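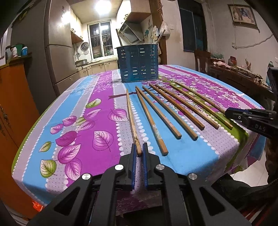

Sikov ribbed finger pads (blue, for two-finger hand-held grippers)
Two stars out of five

I wanted to love these pads. I really did! I'd been fighting with the old foam ones all winter, sticking them back on with whatever tape was in the kitchen drawer, and when Paquette finally had the Sikov ribbed set back in stock I ordered enough for both of my grippers plus a spare pair. They went on in April. By the end of the month I had thrown a big lump of work into a folder called "bad left" and had a blood blister on my thumb, so this is going to be a longer review than most of the ones on here. Sorry, get a coffee.

What I use them for: I record household tasks at home with a hand-held gripper in each hand, and the recordings get used to train robot arms. Mostly it's table stuff. Cups, spoons, folding things, and chopsticks, lots and lots of chopsticks. You fan them out on the cloth, pinch one by the thick end, carry it over to the utensil basket, drop it in, go back for the next. It sounds like nothing. A chopstick is a horrible object to grip, though. It's thin, the ends are square but worn soft on mine, and if the two pads aren't meeting flat it spins the second you lift it, and then the thin tip swings down and rakes across everything you laid out.

So pads matter more to me than they would if I were picking up mugs.

First the good part, and there is one. When these are fresh the grip is lovely. The ribs catch a chopstick and hold it straight with hardly any squeeze on the trigger, and my hand was much less tired in the evening. The old foam always needed a real clench. They also don't snag on the tablecloth the way the foam did, and mine is a thin patterned one that rides up if you so much as look at it. The blue shows up nicely against all that purple and green, too, so when I check a recording I can tell straight away where the fingers end. I'd have given five stars after the first few evenings, and I'm a bit annoyed I told Shoaib Awan to buy them, because he did.

Now the trouble.

The box says they are good for 2,000 closings before you need to change them. I don't sit and count closings, but the software does, and the left gripper's inner pad had let go well before that. It didn't fall off, and I almost wish it had. What it did was creep. The glue under the pad goes soft when it's been worked for a while, and the whole strip slides a hair toward the tip each time you squeeze. After enough of that you have one pad sitting farther forward than the other, the ribs no longer line up, and the bottom edge has a lip that hangs over the finger. You can't feel it through the trigger. You can't really see it either unless you turn the gripper over and look at it from the side, and who's doing that between chopsticks?

What I noticed was that I kept dropping the leftmost one. I lay them out in a fan and work across from the left, and the first pick kept twisting out just as I cleared the table. I blamed myself. Then I blamed the chopstick (it has a dark, beaten-up end and I've been meaning to retire it). I swapped it for a nicer one and that one twisted too.

Here is where it gets expensive. The gripper reports how far open it is, and the zero for that gets set with the jaws fully shut. With a pad sliding forward and bunching up at the tip, "shut" wasn't shut anymore. The jaws were stopping early on a little hump of rubber and the reading was drifting along with it, slowly enough that the daily check kept passing it. I had 3,624 recordings in the batch when Shoaib went through the numbers for me and asked why my left hand appeared to be holding an invisible pencil at the end of every clip. He found 213 where the opening was off by enough to be useless. If you train an arm on those it learns that a chopstick is fatter than a chopstick, and then it doesn't squeeze hard enough, and you get to watch it drop things in exactly the way I'd been dropping them. He showed me a test from his place in Rallerstead with an arm doing that. It closed, lifted, and the stick just rolled out of its fingers and off the table. Then it carried nothing at all over to the basket, very carefully, and opened up to let go of the nothing. I laughed, and then I remembered whose data it was.

To be fair to Sikov, some of that is on me. I should be zeroing with a feeler gauge and I was zeroing by eye. But a pad that stays where you put it would have saved me a week.

And the thumb. I want to put this part in because I haven't seen it in any of the other reviews. When the pad hangs over the finger, the natural thing is to reach in and push it back with your thumb. Don't do that with the gripper in your other hand. I did, my trigger finger tightened without my asking it to, and the linkage closed on me. The outer arms on my grippers have those triangular openings in them, and skin goes into a triangular opening quite easily and comes out again less easily. It was only a pinch and I was fine after some ice and some language. It still could have been nastier, and if you've got kids who like to come and "help" at the table (mine do) I'd put the thing down somewhere high when you aren't using it. Put the gripper flat on the table, hands off the trigger, and press the pad back with the end of a spoon. Better still, peel it off and throw it away, since a pad that has crept once will creep again before dinner.

I wrote to Paquette about all this. The person who answered was Mohsin Ghauri and he was very decent about it. He asked what I'd cleaned the fingers with before sticking the pads on, and I said a damp cloth, and there was a bit of a pause in the emails. Apparently you're supposed to use rubbing alcohol and then leave the pads overnight with the jaws clamped on something flat. Fine! I would happily have done that! The leaflet in the box is a single folded sheet with a drawing of a hand and an arrow on it, and it doesn't mention alcohol or overnight anywhere. He sent me a replacement set for free and said he'd pass the leaflet thing along.

So I did it his way with the new set. Alcohol, overnight, jaws clamped on a wooden ruler. It's better, no question. The right gripper hasn't moved at all as far as I can tell. The left one has started to go again, a tiny bit, at the bottom corner. I'm heavier on the left, I think, and the left does all the chopsticks that start out nearly straight up and down, which need a firmer pinch from me at that angle. Shoaib, who cleaned his properly from day one because he reads forums, says one of his four has crept as well. He's gone back to his old pads on that gripper and kept the Sikovs on the other, and it looks ridiculous but it works.

A few odds and ends for anyone who's still going to buy them:

Draw a line across the pad and onto the finger with a paint pen. If the line breaks, the pad has moved. This is the best thing I did all month and it cost me nothing.

They pick up lint. Check between the ribs after anything with towels.

They're a touch thicker than the Vato pads I had before the foam, so you have to set your zero again if you switch. The listing says "direct fit," and yes, they physically fit.

Kitchen lighting at night makes the blue look almost black on camera when the ceiling light is behind them. It doesn't bother me but someone in the questions section was asking.

They don't mark wood. My chopsticks have plenty of marks already and none of them are blue.

The spare pair I bought is still sealed, and Mohsin says the batch printed on the bag is a different one from the pair that failed. I'll put them on when the left one gives up completely and come back here to change the stars if they behave. I'd like to! The grip is the best I've had for anything thin. If you pick up mugs and boxes and sponges you may never see any of this, and you can probably add a star or even two for yourself.

For chopsticks, with the glue the way it is now, I'm leaving it at 2. The bad recordings are all being done over, which means the fan of chopsticks is back on the table every night this week and we're eating our noodles with forks in the other room.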